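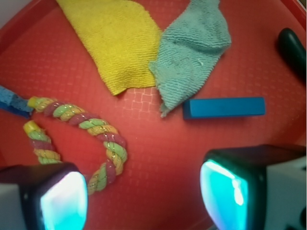 Section 4. Setting Up Your Household Water Gauge and Reporting Your Readings

Welcome back, and thank you for sticking with us through the paperwork in Section 3! By now you should have your gauge kit from the Tristdale water office, your account card, and a dry afternoon to work in. Before you open the kit, find yourself a tray with a raised rim, something like the red plastic one at the top of this section, and lay a couple of terry washcloths where you can reach them. The fittings are small, they are usually a little oily from the factory, and they love to roll under the porch. Give yourself an hour the first time. Most folks finish sooner, but it's a pleasant job when you aren't hurrying, and during a drought season the readings you send us are worth the trouble of getting right.

What is in the kit

One Fumora tank gauge with its float and cord, two rubber washers (one is a spare), a clamp, a strip of white thread tape, and the yellow reading card. If anything is missing, please don't substitute a part from the hardware store. Call the office and we will mail you the right one.

4.1 Fitting the gauge

1. Close the outlet valve on your tank. Turn it clockwise until it stops, and then leave it alone; an extra heave with a wrench has cracked more valves in the Tristdale district than frost ever did.

2. Lift the inspection lid and set it down flat, with the underside facing up so you don't carry grit back into the tank later.

3. Wrap the thread tape three times around the gauge stem, in the same direction you will be screwing it in. If you wrap it the other way it bunches up and you'll have to start over with whatever tape you have left.

4. Slip one washer over the stem and seat the gauge in the lid opening. Hand tighten it, then give it one quarter turn more.

5. Lower the float slowly on its cord. You'll feel the cord go slack when the float meets the water. Clip the cord to the inside of the lid at that point.

6. Put the lid back, fasten the clamp, and open the outlet valve again.

Caution: Never climb into a tank, or lean in past your shoulders, even if it looks nearly empty. The air inside can be bad without smelling bad. If you drop something in, leave it there and call us.

Caution: Do not work on a tank lid alone if the tank stands on a tower or a raised slab. Ask somebody to steady the ladder and stay with you until you're down.

Note: Older tanks on the Trokport side of the river often have a square inspection hatch in place of the round lid. The gauge fits these too, but you will need the adapter plate, and that has to be asked for separately.

4.2 Setting the zero mark

The gauge leaves the factory set for an 800 gallon tank. If yours is that size, you can skip ahead to 4.3 with our blessing. For everybody else:

1. Find the capacity plate on your tank. It's generally riveted near the outlet, and you may have to scrub a bit of dirt off to read it.

2. Press and hold the SET button until the display blinks.

3. Use the arrow buttons to enter your capacity, then press SET once more. The display will stop blinking and show the present level.

4. Write the capacity on the back of your reading card. You will want it again next year, when you have forgotten it.

Note: If the display shows 404, the gauge can't find its float. Nine times out of ten the cord has twisted around the stem. Open the lid, let the cord hang free for a minute, and clip it back.

4.3 Taking and sending your reading

Take your reading in the morning, before anybody waters or runs the wash, and try to keep to the same time from one week to the next. We suggest 7:00 a.m., but if your household gets going later then by all means pick a time that suits you and stay with it.

1. Press READ and wait for the number to settle. On a windy day this can take a little while.

2. Copy the number onto your card exactly as shown, without rounding it.

3. Phone it in, or drop the card in the green box at the Konstantinidis feed store whenever you're in town.

There are 2,563 households on the reporting list this season, and Marina Xenos enters every card at the office herself, so clear handwriting is a real kindness. If a seven could pass for a one, put a bar through it. Missing a week is no disaster. Just leave that line blank, please, and don't guess at it, as a made-up number can throw off the supply estimate for your whole road.

4.4 If water restrictions change

Restriction levels are reviewed in March and again at the end of summer. When the level changes you'll get a new card in a different color, and your old one should go back in the box even if it's only half filled in. Your gauge doesn't need any adjusting. At Level 3, readings are taken twice a week, and outdoor hoses must be fitted with a shutoff nozzle.

Questions about tank sizes, adapter plates, or hatches that simply won't budge can go to Athina Vrettos on the field crew. She is out on the road most mornings, so leave a message with your account number and a good time to call you back. Section 5 covers cleaning the float and getting the gauge ready for winter.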